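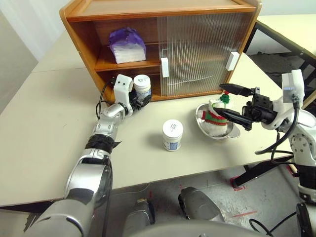 How much weight can one shelf of the small cabinet take?
Two kilos, spread out. Same for the top board if the cabinet is just standing on a table. Screwed to the wall doesn't change the number.

SECTION 4: SETTING UP AND LOADING THE KANAAN COUNTERTOP CABINET

Covers the Kanaan with ribbed sliding doors on the right and open shelves on the left. If yours is the Siditz (hinged doors, legs), go to section 5. Door parts don't swap between the two.

Before you start
Clear the table. You want 600 mm of free width in front, more if you can get it. Soft cloth, damp cloth, pencil. No drill unless you're doing the wall bracket.

4.1 Placing it

1. Lift from underneath, two hands. Never by the doors or the door handles.
2. Set it toward the back of the table, open compartment on the left.
3. Press down on each top corner. If it rocks, stick a felt pad (bag 84) under the low corner. One pad, then test again.
4. Slide both doors all the way left, then all the way right. Should run without catching.
5. Door catches? Nine times out of ten the cabinet is twisted, go back to step 3. Still catching, wipe the track.

CAUTION: Do not oil the track. Oil picks up dust and the plastic goes cloudy where it touches.

Note: doors overlap when open, so you only ever get at one side of the closed half at a time. Normal.

4.2 What goes where

Upper shelf, open side: light and soft stuff you grab a lot. Napkins, tissues, a packet of cloths. Leave them in the plastic wrap if you like, just push the loose end in so it doesnt hang over the shelf.

Lower shelf, open side: round containers with lids. Tubs, jars, vitamins and so on. Label facing out. Heaviest at the back.

Behind the doors: things you use once a week or less. The ribbed plastic blurs what's behind it, so if you need to read a label, keep that item on the open side.

Top board: flat things only. No candles, no hot pans.

6 steps, do them in order:

1. Put everything that's going in on the table in front of the cabinet. All of it, before you shelve anything.
2. Small loose items go in a bowl for now. Toys, clips, keys, whatever turned up. Shallow and wide is best, you can see to the bottom.
3. Check lids. Screw lids tight, snap lids pressed all the way round.
4. Load the lower shelf first. Slide containers in along the board, don't drop them in from above.
5. Then the upper shelf.
6. Then the closed half, left door open first, then the right.

Whatever is still in the bowl at the end either gets its own spot or leaves the room. The bowl itself can go behind the doors if it clears the shelf. Measure first, a wide rim takes more room than you'd think.

CAUTION: Containers with medicine or cleaning products do not belong on the open side if there are children in the house. The sliding doors don't lock either. Use a high cupboard.

4.3 Moving it later

1. Empty it. Yes, all of it.
2. Tape both doors at the handle side. Painters tape, not packing tape.
3. Carry level. Tilt it and the doors come out of the top track.

A door that has come out: lift it up into the top groove, swing the bottom in, let it down. Ribbed side faces out.

4.4 Cleaning

Wood: damp cloth, then a dry one, along the grain. Ribbed plastic: warm water and a drop of dish soap, wipe up and down with the ribs, never across. Handles: same cloth. No alcohol spray on teh doors.

Spare parts
Door handle, white, part 888. Felt pads, bag 84. Order through Flamitz or any Kostis dealer. Have the number from the sticker on the back panel ready.

Wall bracket: see section 6.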